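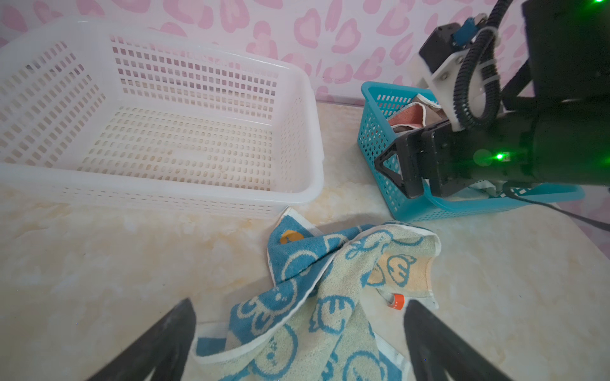

¿Qué detergente conviene para lavar toallas de algodón a 40 grados con agua dura?

Uno en polvo, con blanqueante oxigenado y dosis ajustada a la dureza local. De los tres que he comparado, el Gerlach en polvo es el que deja el rizo menos apelmazado.

La prueba se hizo con toallas de mano de algodón, lavadora de carga frontal a 1.000 revoluciones y sin suavizante. Cada producto se usó durante 11 ciclos seguidos con la dosis que indica el envase. El secado fue siempre al aire, en interior.

Gerlach, polvo. Se disuelve bien a 40 grados; a 30 quedan restos en el cajetín. Elimina manchas de maquillaje y de té sin tratamiento previo. Perfume débil. El envase de cartón absorbe humedad y el polvo se apelmaza si se guarda en el baño.

Undis, líquido concentrado. Dosificación cómoda y ningún residuo en frío. El tejido pierde absorción a partir del sexto lavado: una gota de agua tarda más en penetrar y la toalla resbala sobre la piel. Un ciclo a 60 grados sin detergente lo corrige en parte.

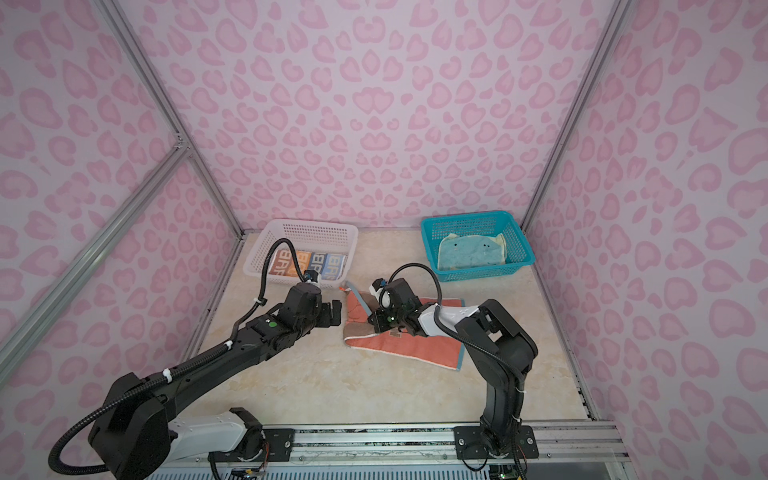
En cuanto al color, el Undis es el más conservador de los tres. Los tonos saturados apenas varían, mientras que con el Gerlach los azules bajan ligeramente. Para ropa estampada que se lava a menudo, ese dato puede pesar más que la absorción.

Bastow, cápsulas. La dosis fija es excesiva para media carga y deja espuma en el último aclarado. Limpieza correcta, precio por lavado alto. No lo recomiendo con cargas pequeñas.

Valoración: Gerlach para toallas y blanco, Undis para color. El Bastow queda descartado.

Rogelio Buenaventura
7 de marzo de 2025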